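4.2 What happens after the message is sent

We now turn to the part of the project that surprised us most, and that we most enjoyed working on. Sections 2 and 3 dealt with who writes to an elected office and how they find the address. In this section we ask what the office does with the letter, and what the writer thinks of the answer when one comes.

Over one session of the state legislature we collected 2151 messages sent by residents to their own representatives. All of them came from people who had agreed in advance to share both their message and any reply. They covered school funding, a bridge toll, dog licensing, prison phone rates and a great deal besides. Most were short. A few ran to several pages and were a joy to read, full of local detail that no survey would ever have caught (one writer from Clikstead enclosed a hand-drawn map of every crosswalk between her house and the library, with notes on the curb cuts).

Of these messages, 227 received a reply that we coded as personal. To count as personal, a reply had to mention at least one thing that appeared in the writer's message and did not appear in the office's standard letter on the same topic. We set the bar low on purpose. A single sentence was enough, and so was naming the writer's street if the street mattered to the complaint. Two coders read every reply separately and then met on Friday afternoons to settle the cases where they disagreed, which were mostly about form letters with one line changed.

The length of a message told us very little about whether it got a personal reply. Messages under 300 words did as well as the long ones. What did matter was whether the writer asked for something the office could do. "Please vote no" got a form letter nearly every time. "Can you tell me which hearing this bill goes to next?" very often got a real answer, sometimes within the same day! This held for both parties and for both chambers, and we had not expected it to be so steady.

We followed up with 31 of the writers by phone. These talks were loosely planned and often ran long, because people were eager to tell us how they had come to write in the first place. Several said they had been angry for weeks before they sat down to do it. One man in Prothero had drafted his letter in the parking lot at work, deleted it, and written it again at home from memory; he thought the second one was worse. Nearly everyone we spoke to remembered the exact wording of the reply they had been sent, including people who had been sent a form letter and were cross about it.

Annick Marty, who led the interviews, noted a pattern that our coding sheet had no place for. Writers who got a plain "no" with a reason attached were often happier than writers who got a warm letter that said nothing. We went back through the transcripts with this in mind and found it again and again. It deserves a study of its own, and we would love to see someone take it up with a larger group of writers.

A word on topics. Our sample included a small cluster of messages on automation and jobs, all sent while a bill on retraining grants was in committee. These writers were more likely than others to describe their own workplace, and more likely to ask what the bill would mean for one particular job.
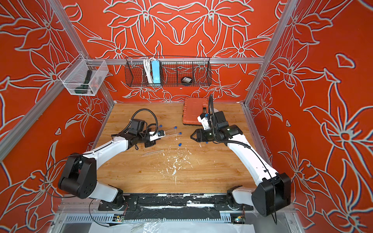
Figure 4. Two robot arms on a wooden tabletop.

Replies to this cluster were slow. The offices we spoke with said they had no standard letter on the subject yet, so each message waited for a staff member with time to look into it. Once a standard letter existed, replies went out quickly and the share we could code as personal dropped. We saw the same thing, on a smaller scale, with the bridge toll.

We also compared the two tools that the offices used to sort their mail. Veda groups messages by bill number, and Vikik groups them by the sender's address. Offices using Vikik sent more replies that mentioned a neighborhood or a street, as one might guess. They were also slower to notice when a bill had drawn a sudden rush of mail. We can't say from these data which matters more to the people writing in, and the interviews point both ways. Section 4.3 takes up the messages that got no reply of any kind.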